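Garra Luvuvitz de dois dedos: análise depois de um mês de uso

Por Taha Younis

Comprei a Luvuvitz para substituir a Faron que usava no mesmo braço. A Faron fecha com mais força, mas é larga e batia em tudo numa mesa ocupada. A montagem levou 15 minutos, com a flange do próprio braço. Os cabos continuam por fora -- e é a primeira coisa que eu mudava.
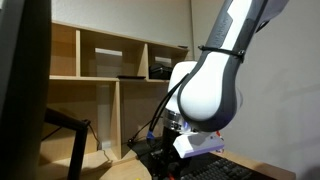 O punho com a flange metálica e os cabos ao longo do braço.

Câmara de punho

A câmara é vendida à parte, pela Cuautle. O ângulo apanha os dois dedos e o que está entre eles, o que ajuda a alinhar a pega. Em contrapartida, o corpo da garra ocupa o fundo da imagem, e com pouca luz os pretos perdem detalhe.

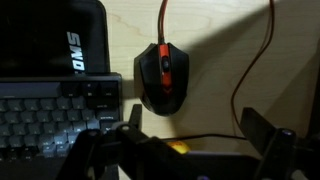
Objetos usados no teste

Quis coisas comuns de secretária, com formas e superfícies diferentes. Nada de cubos de calibração.
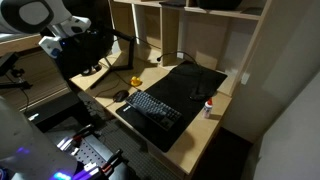 O controlador Clulis aceita perfis de força por objeto, e gravei 4. O perfil mais suave serve para peças de borracha como o pato amarelo; para o frasco branco de cola subi o limite e baixei a velocidade. Com o rato, o mais difícil é planear a trajetória sem apanhar o cabo. Mudar de perfil demora 300 ms.

Peças pequenas

Nas pegas de ponta, a Luvuvitz é melhor do que a Faron. Os dedos fecham direitos e a folga quase não se nota.

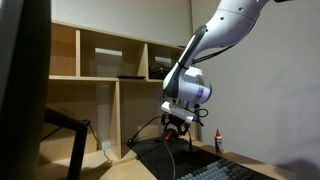
Pega de ponta numa peça pequena cor de laranja.

Ao fim de 200 ciclos voltei a apertar um parafuso do dedo esquerdo. O manual não indica o binário. Fico com ela para a mesa e guardo a Faron para cargas maiores.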